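Drekon tracker
Project: Kendham cloth handling
Ticket 128: Wrist-view policy stalls above the container after exposure change
Opened by: Haziq Pangaribuan
Assigned to: Afroza Gamage
Component: policy evaluation
Status: Open, waiting on retrain

Summary
The cloth retrieval policy hovers over the container and does not commit to a grasp. Onset matches the merge that locked wrist camera exposure. The same checkpoint evaluated before the merge does not stall.

Expected: descend, close on a cloth edge, lift clear of the wall.
Observed: approach is normal, then small lateral corrections until the episode times out. Fingers stay open.

Log

Haziq Pangaribuan, 9:40 a.m.
Ran 100 episodes on the current build, timeout unchanged. 17 ended in the hover state. Joint torques and controller latency are within limits for all of them. No fault codes. Episode logs are in the shared folder under the ticket number.

Afroza Gamage, 10:15 a.m.
Is the gripper receiving a close command and ignoring it, or is the command never issued?

Haziq Pangaribuan, 10:32 a.m.
Never issued. Predicted close probability stays under threshold for the whole hover. Gripper driver is ruled out.

Parveen Selvanayagam, 11:05 a.m.
Check the normalization statistics. The Chowdhury encoder loads them from the training set, and the training set was recorded with auto exposure. With exposure locked, bright areas next to a dark container will saturate and shift the input mean.

Afroza Gamage, 1:20 p.m.
Confirmed that the statistics file predates the merge. Recomputed it on new recordings and reran the stalled starts. Some recover, most do not. Normalization contributes but does not account for the full effect.

Nusrat Bepari, 2:10 p.m.
Ran occlusion saliency on the hover segments. The highest response is on the outer edge of the container, where navy fabric meets the overexposed surface. The cloth scores low. In the older recordings the order is reversed. My reading is that the policy now tracks the strongest contrast boundary and treats it as the grasp edge, which would explain the lateral corrections. Reference view attached.

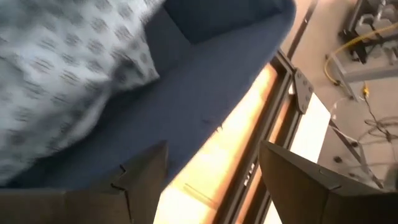 Wrist view, fingers open. Patterned cloth at upper left in the navy container; blown-out surface below the container edge.

Remedios Paredes, 2:45 p.m.
The cloth is pale too, close to white where the light catches it. Before retraining, try exposure jitter at inference on the stalled starts. If the close probability moves, that supports Nusrat's reading without using cluster time.

Nusrat Bepari, 4:30 p.m.
Done, 10 jitter levels per start. Close probability rises at the darker levels and is flat at the brighter ones. Consistent with saturation. It does not separate the boundary effect from loss of detail in the print.

Afroza Gamage, 4:55 p.m.
Plan: retrain with brightness augmentation and the recomputed statistics, then repeat Haziq's evaluation from the same seeds. Keep exposure locked. Reverting it would break the comparison with the Grodeo baseline. Nusrat to rerun saliency on the new checkpoint. Ticket stays open until both results are posted.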